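Updated in September. Covers the dark cloths only. White towels and microfiber have their own page.

# Dark cloths in the workshop: cutting, washing, folding, storing

A plain piece of black or navy fabric does a lot of work on a bench. It keeps a finished surface from getting scratched, it stops small screws from rolling, and it makes pale parts easy to find. The trouble is that dark cloth shows lint and dust and fades if it's washed carelessly.

## Cutting

Old bed sheets and worn T-shirts both work. Sheets lie flatter. T-shirt fabric curls at the cut edge, so allow an extra inch on each side.

- Iron the fabric before cutting. A crease under the scissors gives you a wavy line.
- Mark with a sliver of dry white soap. It brushes off.
- Cut one piece at a time. Stacked layers slide, and the bottom one comes out crooked.
- A slightly uneven edge is fine for a bench cloth. Square it up only if you plan to hem.

One double flat sheet gave us 8 cloths and a strip left over for tying bundles. We hem two of them for use in the house and leave the rest raw. Raw edges drop threads for the first few washes and then mostly stop.

## Washing

Shake every cloth outdoors first. Metal filings and sawdust shouldn't go into the washing machine, and they will end up in the next load of clothes if they do.

Wash cold, with dark items only, turned loose in the drum. Use half the detergent you'd use for shirts. Too much leaves a gray film that looks like dust and won't brush away. If you already have the film, run the load again with no detergent.

Skip fabric softener. It leaves a coating, and a coated cloth smears glass and varnish.

Any cloth that has touched linseed oil, stain or solvent stays out of the laundry altogether. Spread it flat outdoors, away from the house, until it is fully dry and stiff, then dispose of it the way your local waste service asks. Don't ball it up and don't leave it in a heap, because oily rags can heat up and catch fire without any spark.

## Getting lint off

A damp rubber glove works better than a tape roller and costs less over time. Wipe in one direction, rinse the glove, and go again. Pet hair comes off most easily while the cloth is still slightly damp from the wash.

For the Plarkska shelf brush, or any other stiff brush, use light pressure. Hard brushing raises the nap on cotton and makes the next round of lint stick more.

## Folding

1. Lay the cloth down and smooth it from the center toward the corners with the flat of your hand.
2. Fold in half with the worse edge inside.
3. Fold in half again the same way, so you have a long strip.
4. Fold the strip in thirds.

Folded like this, a cloth stands on its side in a drawer and you can pull one without upsetting the others. If the stack leans, the drawer is too wide. A piece of cardboard bent into an L will hold it.

## Storing

Keep clean and used cloths in separate places. We have a shallow Wodon drawer for the clean ones and a hook for the ones in use. Fading comes mostly from sunlight, so the hook is on the shaded side of the window. A closed box is fine too, provided the cloths are bone dry when they go in.

Check the pile every couple of months. Pull out anything with a hole bigger than a thumb, or anything that still smells after washing. Cut the good parts into small squares for glue jobs.

## Laying one out

Brush the table before the cloth goes down. Grit trapped underneath will scratch the top just as well as grit above it. Pick a spot clear of anything bolted to the surface, and look at the feet of posts and stands while you have the brush out, since crumbs collect there. The black cloth on the tan tabletop below has only faint creases, which is smooth enough to work on, but there are a few small dark brown scraps on the white base plate just behind it. Go over a plate like that with a dry paintbrush, working away from the cloth, and get in beside the triangular gussets and around the bolt holes, where a flat duster doesn't reach. 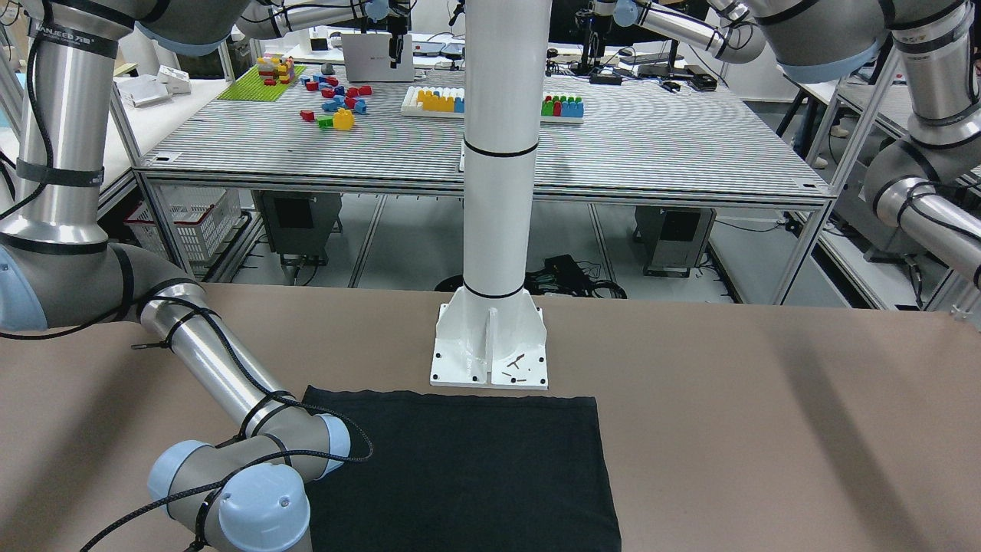
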